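Search this project Search Clear

# Kernalik: notes on funnels, decanting and the white table 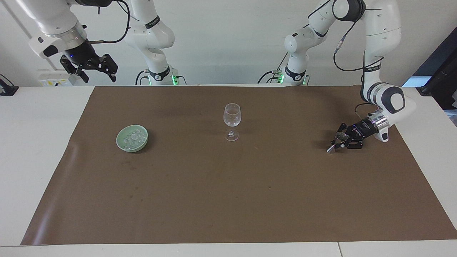
Photo: Kernalik project, workspace view. Reuse allowed with credit.

Hello, and thanks for looking in. I started Kernalik as a folder of scrappy notes about pouring things from one pot into another, and it has grown into a proper little collection, so it needed a README. The subject is small kitchen funnels: the metal sort with a conical body and a short spout. I find them far more interesting than I probably should!

## What's in here

There are 1275 entries at the moment, one line each, all in plain text. An entry tells you what was being poured, what it was going into, which funnel was used and whether I had to stop and give it a poke. I've kept the notes as I typed them, so expect moaning about icing sugar.

The files are split into 2 folders:

- `dry/` for salt, sugar, rice, ground spices and the like
- `wet/` for oil, vinegar, syrup and one very regrettable go at chutney

Truldale is the name I gave to the naming scheme. It's just the contents, then the container, then the funnel, with underscores in between (so `salt_jar_short` and so on). If you spot a name with the parts in the wrong order it's almost certainly one of my early ones, and I'd be glad of a fix.

## The funnels

I use three of them, and in the notes they're called short, long and wide. Short is my favourite and turns up in most of the entries. A short spout is lovely for salt and dry rice, and it rinses out in no time. The long one reaches further into a bottle but clogs if you so much as look at it with flour in your hand. Wide is really a jam funnel – brilliant for jars, hopeless for anything with a narrow neck.

I've written down the mouth width wherever I remembered to measure it. Where I forgot, the field says `none`, and please read that as me being lazy.

## Laying out the table

I like a white table with a brown work surface on it for this. Pale grains show up on the brown, and dark spices show up on the white, so a spill is easy to find either way. Keep the funnel well over to one side, away from everything else, until you want it. I used to have mine in the thick of things and kept knocking it with my sleeve.

## Known problems

Vávra, the older set of notes I folded in, uses spoonfuls where the rest uses grams. I haven't converted them. Seler is the small script that checks the names, and it still falls over on blank lines (sorry, I'll get to it in January). Some entries also repeat, up to 2 times, where I saved the same pour again by mistake.

Last tidied 28 Dec 2025.

Filed under: Kitchen things, Decanting, Plain-text data

Contact | © Kernalik | Back to top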